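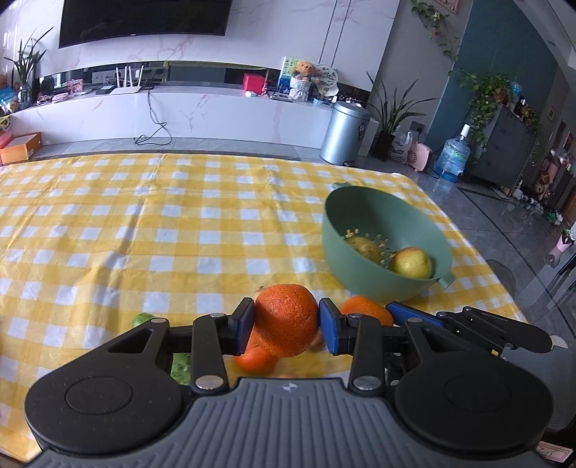 An orange over the checkered cloth, with the green colander behind.

Fruit and Vegetables on the Yellow Cloth
Norkbridge Kitchen Table Gallery

This is the page for the Norkbridge kitchen table, which we set up in April and kept going for most of the month. The idea was to put ordinary produce on an ordinary tablecloth and sort it into bowls, over and over, with different mixes of fruit and vegetables each time. We have 265 pictures in total. Most of them are in the albums listed at the bottom.

The cloth
Yellow and white check, bought by Kevser Özkan at Garow. She got two of the same so that one could be in the wash. We stopped ironing them after the first session, and the folds and wrinkles show in most of the pictures. They don't lie flat at the corners either. Kevser wanted to try clips, but the clips left marks and we went back to leaving the cloth as it was.

The orange
Round, with the usual dimpled peel. Oranges held up better than anything else we bought. One bag lasted through several sessions, and they could be picked up and set down many times without bruising. There is a second orange fruit farther back on the table in the same picture, partly hidden. For anyone planning a table like this, I would buy oranges first and fill in with other things later.

The colander
Deep sage green, with two small handles on the rim and drainage openings in the base. It belongs to Ayten Türkmen, who uses it at home for washing greens. In this picture it has a yellow-green apple with a reddish blush on one side, and something rounder and brownish yellow next to it. We used the colander as the main bowl because the sides are high and fruit doesn't roll out. A flat dish from Dullavitz was tried for two sessions and then put away.

The red one
Glossy, between red and orange, and a lot like a tomato. It sits below the orange and a little to the left. Good color against the yellow squares. Real tomatoes were the weak point of the shopping list — they went soft fast, and Sang Đặng ended up buying them in small amounts on the morning of each session.

The green ones
Only partly in view, over on the left. One is small, and the other has a bumpy surface. Green things are easy to lose among the rest when the table is full, and in the later albums we spread them out more.

The wall
White with a marble pattern and faint pink veins. Nesrin Akgül picked this end of the kitchen for it. The other end has open shelves and was too busy as a background.

Albums

April, first table: 127 pictures. Mostly citrus and apples, with the colander in nearly all of them. Sorted by Defne Başaran.

April, second table: the rest of the set. More vegetables, fewer apples, and the second cloth. The light is a little yellower in these — the bulb over the table had been changed and we didn't notice until later.

Prints
A small print of any picture can be ordered through the Kaplan counter. Give the album name and the picture number. Allow 30 days. Larger sizes are possible for the first album only, as the second was saved at a smaller size.

Corrections
The spring list gave the wrong album for a few of the vegetable pictures. Those entries have been fixed. If you find another mistake, leave a note with Defne and include the picture number.

Page updated May 17, 2024.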